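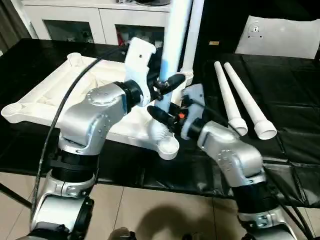 How is a leg held in a moulded plastic chair of this kind? A friction fit does most of the work, with the ribbed collar at the foot of each tube pushed into a corner socket until it seats.

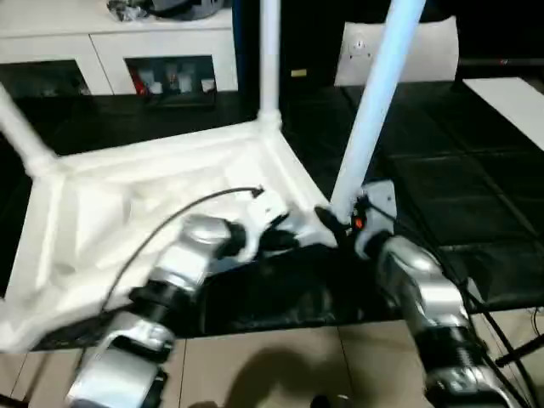 3.2 Leg attachment

Figure 2. Chair upside down on the black mat, legs pointing upwards.

All legs were fitted with the seat facing down. We tried the upright position in January and gave it up, as the seat rocked whenever a leg was pressed from below. With the seat face down, the underside ribs and the raised rim are within reach and the load goes straight into the floor or the table.

The chairs were supplied by Heitmann as flat packs, 12 to a carton, and each was put together and taken apart again before the main trials. Tubes were white throughout. Tanguy and Yimyam (Otach series) report that a tube entered at a slant will often stop short of the full depth, and we found the same. A leg that looked straight from the front could still lean when seen from the side, so both views were checked before any load was put on.

Seating force was set at 200 N for the first pass and 400 N for the second. No lubricant was used. Where a collar stood proud of its socket after the second pass, the leg was drawn out, turned by hand and pressed again. Chairs needing this treatment more than twice were set aside and are listed separately in the Gromton tables.

Wear on the collars is dealt with in Section 3.3. The ribs flatten a little each time a leg is withdrawn, and the figures given there are for new tubes only.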